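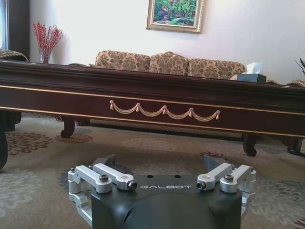

October, job 2936, morning

Started on the coffee table today, which means I spent the first hour not starting on the coffee table and moving lamps around it instead. It's in front of the damask sofa in the Tuna room (for anyone new reading this, Tuna is what we call the whole parlor job, the name was on the first folder and it stuck). I'm doing the first round with it standing where it is, because Stelios Sarantis wants to see the red of the wood next to the beige and tan of the sofa before we touch anything, and he's right, they do change each other. Against the sofa it goes redder. When I tipped one end up under the work light last week to get at the glides it looked almost plain brown.

So. It's a long low table in mahogany, reddish brown, glossy, thick molded edge on the top. Deep apron with a thin gold line up near the top of it and another along the bottom. In the middle between the lines is the swag, gold, like a bit of draped cloth hung from little tassel knots. I'm recording the number of loops because the work order says "three-loop garland" and that's wrong: it's four loops and five knots. I've corrected it on the order and initialed it. If the office copy still says three, please somebody fix that one too, it's the sort of thing that comes back later as a complaint about a missing loop!

Cabriole legs, curled scroll feet. I do like these feet. I know half the shop thinks this style is too much table for the amount of coffee it's going to hold, but the curl is nicely drawn and whoever carved it didn't get bored on the last one, which you see more than you'd think.

What the client asked for: clean it, even up the shine, leave the gold alone unless it needs help. What the client did not ask for: refinishing. I've underlined that on the order because Medve quoted them for a full strip two years ago and there's a copy of the quote in the same folder, and it would be very easy to pick up the wrong sheet. We are not stripping this table.

Dusting

Soft brush first, then a dry cloth. I went at the swag with the small goat hair brush, holding the vacuum nozzle off to one side with the screen over it. Work from the knots down into the loops. I tried it the other way to begin with, and all that did was push the dust up and pack it in behind the knots, and then I was there with a toothpick wrapped in cotton for longer than I want to write down.

The molding on the top edge is a dust shelf. There's a narrow groove on the underside of it that you can't see unless your chin is on the rug, and it had years of gray fluff in it plus one pine needle. The pine needle is taped to the back page, I don't know why, I just liked it.

Scroll feet: brush, then a damp swab into the curl, then a dry one straight after. Changed swabs whenever they went gray.

Cleaning tests

Did three spots, all on the inside of the apron at the back where they'll never be seen.

Spot A, distilled water on a swab, barely damp. Lifted a little gray. Finish didn't mind.

Spot B, distilled water with one drop of the mild soap in the jar, then a rinse swab. Lifted a good deal more, kind of a tea color. No bloom, nothing sticky when I touched it after ten minutes.

Spot C, mineral spirits. Lifted old wax and quite a lot of it. Surface looked flatter there afterward, so that's the wax gone and the finish itself showing. Nothing moved under the swab except wax.

I'm going with B over all the wood, and C only on the top, and only if the wax stays smeary after B. Stelios would go straight to C all over. We had a friendly discussion about it by the kettle and agreed that whoever is kneeling gets to choose.

The gold

Here I want to be slow. I still can't say what the gold is and I don't want the next person to read this page and think I can. I looked at the lines and the swag with the hand lens for a good while and changed my mind twice. Could be one thing on the lines and another on the swag, even, the two don't have to match. So for now every note says just "gold" and please don't write leaf, paint or anything fancier on the order until we've asked someone who knows.

No water on it. No spirits on it. Brush only. I put low tack tape along the wood side of the bottom line, tested at the far end first, so that the damp swab couldn't wander onto the gold. Then I decided I didn't love having tape that close to it either and took it all off again and just worked with a steady hand and my wrist braced on a folded towel. Slower, but I was much happier. You need to stop every so often because your wrist gets sure of itself before it should.

Afternoon

Finished B on the apron front and on the legs. The swabs were the same tea color as in the test for most of it and then nearly brown at the knees of the legs, where I suppose people's actual knees have been. Rinse swabs after, then dry cloth. I didn't buff anything today. It'll look a bit uneven overnight and it's meant to, so nobody please be kind and give it a rub on the way past.

The top I did in strips across the short way, overlapping each one by a couple of fingers. Tried going lengthwise on the first strip and it dries at the start before you've got to the end, this is a long table. Across is much better.

Something I noticed while I was down there: the reflection is the best tool in the room. Put the lamp low and off to one end and the light runs as a faint band along the molded edge, and wherever the wax is heavy the band goes fat and fuzzy. Move your head a bit and the fuzzy place either moves with you (fine, that's just the lamp) or stays put (that's wax). I marked the ones that stayed on the paper plan with a pencil cross. Doing it this way I found a patch near the left end that I'd have sworn was clean from above.

Wax

We've got two candidates on the shelf. The Rarkton clear paste, which we always use, and the brown one with the torn label that came in the box from Gretov. I tried both on the inside of the back apron next to spot C. The Rarkton went on easily, came up glossy, left the color where it was. The brown one came up lovely too but it pulled the red down toward chocolate, and the whole point of this room is that red beside that sofa. So Rarkton it is. The brown one would be great on the oak settle if that ever comes back.

How I mean to put it on, so there's no debate when I'm out at the dentist tomorrow morning:

Thin. Thinner than you want.
Soft lint-free cloth, a piece the size of a playing card, wax inside the fold.
Small circles, then one straight pass with the grain.
Leave it 20 minutes and make yourself a coffee (drink it elsewhere).
Buff with the old flannel, the washed one, it's in the tin.
Stay off the gold. Keep the cloth two finger widths away and do the last bit beside the lines with a swab.

Don't wax the feet until I'm back, I want one more go at the curls.

The sofa

It isn't on our job but it's right there so we have to look after it. The fabric is a beige and tan damask with a brown floral and scroll pattern, and I would really like to go home every day without having put mineral spirits on it. I had the clean sheet over the front of the seat for all the damp work and the plastic under the sheet. Took both off at the end so the fabric could breathe and so Stelios could do his staring. He stared. He thinks the brown in the pattern will sit closer to the table once the wax is even, I think it's going to look just about the same as now, and we've put a pastry on it.

If you do get a spot on it: don't rub, blot, come and find me, and I'll phone the upholsterer. Their number is inside the cupboard door.

Time and materials

Swabs, most of a bag of 200. I'd brought the one bag thinking it'd last the week, ha. I need another before the second round. Two flannels to the wash. One goat hair brush that has started shedding and should be retired, I kept finding hairs in the loops and thinking they were cracks. Materials go against ticket 961, same as the lamp bulbs. The client's cap for consumables on this piece is 80 dollars and we're well inside it so far, brush included.

Still to do

Spirits on the penciled crosses only, if they're still there in the morning.
Back of the apron, which I skipped because I can't get my arm in between it and the sofa without leaning on the cushions. Needs two people to walk the table forward. Lift by the apron ends, low down, fingers off the gold lines, and do NOT drag it, those scroll feet are sitting straight on the floor side of the curl and that's where all the weight goes.
Look at the glides again while it's moved.
Ask about the gold. I've written a letter, it's in the tray, it needs a stamp.
Wax, one coat, look at it in daylight, then decide on a second.

Left the lamp set up at the end of the table with its feet taped. If you have to shift it, put it back on the tape marks, please, my crosses only make sense from there. Swab jar is rinsed and upside down on the drainer. Lens is in my apron pocket again, sorry, the apron's on the hook.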